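Clandex 독서 모임 운영 도구 사용 설명서
4장. 기술과 사회 토론 회차 설정하기

2026년 2월 8일
글: Tetteh Abugri, 검토: Dzifa Alhassan

이 장에서는 Clandex에서 '기술과 사회' 분야의 책으로 토론 회차를 만들고, 참가자에게 읽기 자료를 나누고, 기록을 남기는 방법을 설명합니다. 계정 만들기와 모임 개설은 2장에, 참가자 초대는 3장에 있습니다. 모임이 아직 없다면 3장까지 마친 다음 이 장으로 돌아오십시오.

화면 이름은 한국어 판을 기준으로 적었습니다. 영어 판에서는 메뉴 순서가 조금 다르지만 항목 수는 같습니다.

4.1 시작하기 전에

다음을 준비합니다.

- 진행자 권한이 있는 계정
- 토론할 책의 서지 정보(제목, 저자, 판본, 쪽수)
- 발췌문을 올릴 경우 출판사나 저작권자의 허락 여부
- 참가자 명단

주의: 같은 책이라도 판본에 따라 쪽 번호가 다릅니다. 번역서와 원서를 함께 읽는 모임에서는 쪽 번호 대신 장과 절 번호로 범위를 정하십시오. 회차를 공개한 뒤에 범위 표기 방식을 바꾸면 참가자가 남긴 메모의 위치가 모두 초기화됩니다.

4.2 책 등록하기

1. 왼쪽 메뉴에서 [서가]를 누릅니다.
2. [새 책]을 누르고 제목을 입력합니다. 검색 결과에 같은 책이 있으면 선택하고, 없으면 [직접 입력]을 누릅니다.
3. 쪽수를 입력합니다. 이 장의 설명에서는 Kyei 출판사에서 나온 188쪽짜리 에세이집 『느린 화면』을 씁니다.
4. [분야]에서 '기술과 사회'를 고릅니다. 분야를 고르지 않으면 4.4절의 질문 묶음이 나타나지 않습니다.
5. [저장]을 누릅니다.

참고: 표지 파일은 올리지 않아도 됩니다. 표지가 없는 책은 서가에서 제목만 표시됩니다.

4.3 회차 나누기

책 한 권을 한 번에 다루기보다 여러 회차로 나누는 모임이 많습니다. 『느린 화면』은 다섯 부로 되어 있으므로 회차도 5개로 만듭니다.

1. [서가]에서 책을 열고 [회차 만들기]를 누릅니다.
2. [회차 수]에 5를 입력합니다.
3. [간격]에 14일을 입력합니다. 기본값은 28일입니다.
4. 첫 회차 날짜를 정합니다. 나머지 날짜는 간격에 따라 자동으로 채워집니다.
5. 공휴일과 겹치는 회차가 있으면 날짜를 눌러 따로 고칩니다. 한 회차를 고쳐도 뒤 회차는 밀리지 않습니다.
6. 회차마다 읽을 범위를 입력합니다.
7. [임시 저장]을 누릅니다. 이 단계에서는 참가자에게 알림이 가지 않습니다.

참고: 서문과 후기는 자동 범위에 들어가지 않습니다. 이런 책에서는 저자가 서문에서 '기술'이라는 말을 어디까지 쓸지 정해 두는 경우가 많으니 첫 회차에 직접 넣는 편이 좋습니다. 『느린 화면』도 서문에서 전화기와 세탁기와 달력을 모두 기술로 부르고 있어, 서문을 건너뛴 참가자는 2부에서 이야기를 따라가기 어렵습니다.

4.4 토론 질문 고르기

'기술과 사회' 분야에는 Todlow 편집부가 만든 질문 묶음이 들어 있습니다. 그대로 써도 되고 고쳐 써도 됩니다.

1. 회차를 열고 [질문] 탭을 누릅니다.
2. [묶음에서 가져오기]를 누릅니다.
3. 주제를 고릅니다. '시간과 속도', '놀이', '일과 자동화', '돌봄', '종교와 의례', '예술'이 있습니다.
4. 쓸 질문에 표시하고 [추가]를 누릅니다.
5. 질문을 끌어서 순서를 바꿉니다.

질문을 직접 쓸 때는 [새 질문]을 누릅니다. 한 질문에는 한 가지만 물으십시오. "기술이 우리의 시간을 빼앗는가, 그렇다면 종교는 무엇을 할 수 있는가"처럼 두 물음이 붙어 있으면 답글이 섞여 나중에 기록을 나누기가 힘듭니다. 책의 주장에 찬성하는지 묻는 질문만 넣으면 답이 짧아지는 경향이 있습니다. 참가자가 자기 집이나 직장에서 겪은 일을 적을 수 있는 질문을 하나 이상 섞으십시오.

주의: 건강이나 신앙을 묻는 질문에는 [비공개 답변 허용]을 켜십시오. 켜 두면 답변은 작성자와 진행자에게만 보입니다. 회차가 시작된 뒤에는 이 설정을 바꿀 수 없습니다.

4.5 읽기 자료 올리기

1. [자료] 탭에서 [파일 추가]를 누릅니다.
2. 파일을 고르고 출처를 적습니다. 출처 칸이 비어 있으면 저장되지 않습니다.
3. [공개 시점]을 정합니다. '바로', '회차 시작 때', '회차가 끝난 뒤' 가운데 하나를 고릅니다.
4. [저장]을 누릅니다.

서평이나 저자 인터뷰는 '회차가 끝난 뒤'로 두는 것을 권합니다. 먼저 읽으면 토론이 서평의 논지를 따라가기 쉽습니다. 반대로 용어 풀이나 연표는 '바로'로 두어도 괜찮습니다.

주의: 책을 통째로 스캔한 파일은 올리지 마십시오. 신고가 들어오면 해당 회차 전체가 잠기며, 잠긴 동안에는 진행자도 답글을 볼 수 없습니다.

4.6 공개하고 진행하기

1. 회차 화면 오른쪽 위의 [공개]를 누릅니다.
2. 확인 창에서 날짜와 범위를 다시 봅니다.
3. [알림 보내기]를 켜거나 끄고 [확인]을 누릅니다.
4. 모임 당일에 [진행 시작]을 누르면 질문이 하나씩 열립니다.
5. 다음 질문으로 넘어갈 때는 [다음]을 누릅니다. 지나간 질문에도 답글을 달 수 있습니다.
6. 모두 끝나면 [진행 종료]를 누릅니다.

대면으로 모이는 경우에도 [진행 시작]은 눌러 두십시오. 누르지 않으면 출석과 기록이 남지 않습니다. 모임 중에 화면을 보지 않기로 한 곳에서는 진행자 한 사람만 접속하고, 나머지는 끝난 뒤에 메모를 옮겨 적으면 됩니다.

4.7 기록 내보내기

1. 끝난 회차를 열고 [기록]을 누릅니다.
2. 포함할 항목을 고릅니다. 비공개 답변은 목록에 나타나지 않습니다.
3. 이름 표시 방식을 고릅니다. '실명', '별명', '이름 없음'이 있습니다.
4. [내보내기]를 누릅니다.

내보낸 파일은 28일 동안 보관되고 그 뒤에 지워집니다. 소식지나 블로그에 실을 기록이라면 참가자에게 먼저 동의를 받으십시오. Jedach 형식으로 내보내면 인용한 문장과 쪽 번호가 각주로 정리되지만, 4.1절의 주의대로 장과 절 번호를 쓴 모임에서는 각주에 쪽 번호가 빠집니다.

4.8 자주 생기는 문제

질문 묶음이 보이지 않음: 책의 분야가 비어 있습니다. 4.2절 4단계로 돌아가십시오.

참가자에게 자료가 보이지 않음: [공개 시점]을 확인합니다. '회차 시작 때'로 두었다면 진행자가 [진행 시작]을 누른 뒤에 열립니다.

회차 날짜가 겹침: 날짜를 따로 고친 회차가 있는지 봅니다. 간격을 다시 입력하면 따로 고친 날짜도 함께 바뀝니다.

메모 위치가 사라짐: 범위 표기 방식이 바뀐 경우입니다. 메모 내용은 [내 메모]에 남아 있으나 위치는 되살릴 수 없습니다.
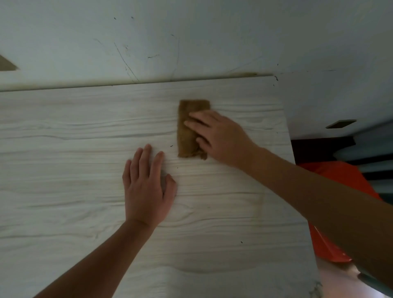 알림이 두 번 감: 한 참가자가 두 주소로 등록되어 있는지 확인하고, 쓰지 않는 주소를 3장의 방법으로 지웁니다. 지운 주소로 남긴 답글은 남은 계정으로 옮겨집니다. 4월 판부터는 [참가자] 화면에서 두 주소를 바로 합칠 수 있습니다.

문의: Clandex 고객지원 게시판 | © 2026 Clandex | 맨 위로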